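Section 4: Placing the unit and packing it for travel

The Stesbridge 40 is a small, flat access unit that works on a desk at home and can be carried in an ordinary bag. This section covers choosing a surface, setting the unit down, and packing it with other belongings. For network names and passwords, see Section 5.

4.1 Choosing a surface

1. Pick a level tabletop or shelf that does not move when the door or a drawer is closed.
2. Clear an area of at least 10 inches on every side of the unit. Bags, soft toys and folded clothing hold heat and must stay outside this area while the unit is switched on.
3. Wipe the surface with a dry cloth. Do not use spray cleaner under or near the unit.
4. Lay the unit flat with the label side up. Do not stand it on its edge.

Note: A bare tabletop is preferred. If a tablecloth is used, it must lie flat and must not fold over the ends of the unit.

Items that share a table with the unit tend to creep toward it over the course of a day. A child's backpack is the usual case -- it is put down in a hurry, leans on whatever is nearest, and its straps spread out over the surface. Tuck loose straps under the bag or move the bag to a chair.
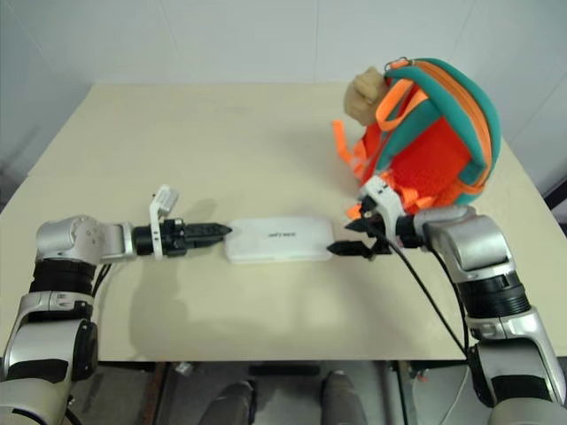 The same applies to plush toys, which shed fibers. Fibers collect in the vent along the underside and are hard to remove without opening the case. Opening the case ends the warranty.

CAUTION: Do not operate the unit inside a closed bag. The case can reach up to 40 degrees C in normal use and will get hotter without air.

4.2 Packing the unit

1. Switch the unit off and wait 8 minutes.
2. Unplug the cord from the wall first, then from the unit.
3. Coil the cord loosely. Do not wrap it around the unit.
4. Place the unit in the Zurkomby sleeve (sold separately) or in a soft cloth.
5. Put the unit in the bag against the back panel, flat side toward the panel.
6. Put soft items in front of it. Keep keys, coins and drink bottles in a different pocket.
7. Close the zipper fully and check that no strap or cord is caught in it.

Note: In a child's bag, pack the unit last and take it out first. Total load on top of the unit must not exceed 1000 grams.

4.3 Unpacking

1. Take the unit out of the bag before plugging in the cord.
2. Check the vent for crumbs and lint. Remove them with a dry brush.
3. If the unit has come in from the cold, leave it on the table until it reaches room temperature -- moisture inside the case can damage the board.
4. Repeat the steps in 4.1.

If the case is cracked or the label can no longer be read, do not switch the unit on. Contact Haslinger Service in Testcombe and have the purchase receipt at hand.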